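Plurano is a method for training robot manipulation policies entirely on rendered images from a camera fixed to the gripper. It was first described by the Wibisono laboratory in Limville in July 2019. The policy receives one wrist view per time step and outputs a change in gripper pose plus an open or close command.

Method

Each training episode is generated in a simulator. Lighting direction, surface color and camera offset are drawn again at the start of every episode, while the gripper geometry stays fixed. The housing therefore occupies much the same region of every image, and shadows falling on it vary with the light. Early versions masked the housing out. Later versions keep it — the shading on the inner wall was found to carry usable information about light direction.

The network is trained by imitation on 2,060 scripted episodes, with images supplied in batches of 16. Episodes are limited to 100 steps.

Results

On the Famville tabletop set, the unmasked version completed nearly 20 percent more placements than the masked one. The gap was smaller when the light source was held constant. Performance dropped when the target was visible only between the fingertips, and a second fixed camera was added in December to address such cases.

See also: Domain randomization; Imitation learning; Visual servoing

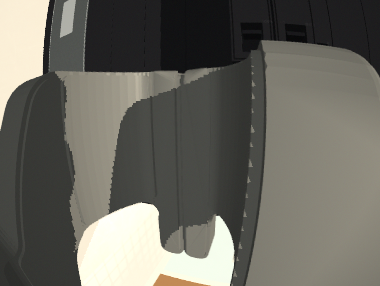 Rendered wrist view with the gripper housing in the foreground and a shadow across its inner wall.

Contact the editors | Copyright and terms of use | Back to top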